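The planner was fine, the logging was lying

I lost most of June to a bug that was four lines long. I am writing it down so that when I do it again I can at least search for it.

Background, for anyone who missed the last post: we have a bin picking stack at Carroll that takes a depth image, proposes grasps, scores them, throws out the ones the arm can't reach, and hands the best survivor to the motion planner. I own the part between "proposes" and "hands." Hertta Mäkelä owns the planner, and has been very patient about it.

The symptom was that the arm would reject perfectly nice grasps near the walls and then choose something silly. The log said "no collision-free path." So I did what any mature engineer does and blamed the planner for two weeks. I gave it more time. I gave it more samples. I shrank the collision padding until Hertta asked me, quite gently, whether I was planning to buy the next gripper myself.

Then Matvii Zakharchenko suggested replaying the old grasps offline, with the planner turned off completely. We had 3000 of them saved, and the replay tool (Imcombe, which I wrote and therefore distrust) chews through the lot over lunch. It flagged 134 rejections that never reached the planner at all. They died in my filter. My filter then returned an empty list, and the wrapper around it, also mine, translated "empty list" as "no collision-free path."

So that was a fun conversation.

The actual cause was the bin model. I load the walls as boxes, and at some point I had started drawing them straight up and down, as a temporary thing. Our walls flare out. Every grasp near an edge was being tested against a wall that only existed in my config file. Add the divider panel, which the model had as a solid block all the way to the back, and the arm was working in a much smaller bin than the one on the table.
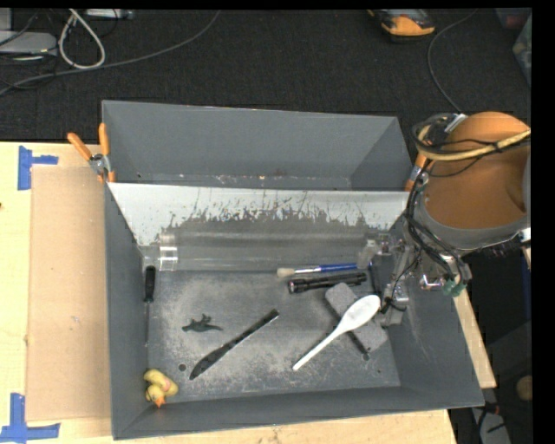

Gripper down by the spoon, brush and flashlight, with the duck holding the front corner.

The fix is a proper mesh for the walls and an error message for each way a grasp can die. There are now eight of them. Jericho Pangilinan says that's too many and I should use an enum like a civilized person, and it's on the list.

Still open: thin things lying on top of other things. Spoon on block is the one I keep coming back to, where segmentation wants to merge the two and the grasp proposals land wherever they like. Clear plastic tube is its own post, mostly swearing. If you have a depth trick for it that doesn't begin with "first, buy another sensor," my email is in the sidebar.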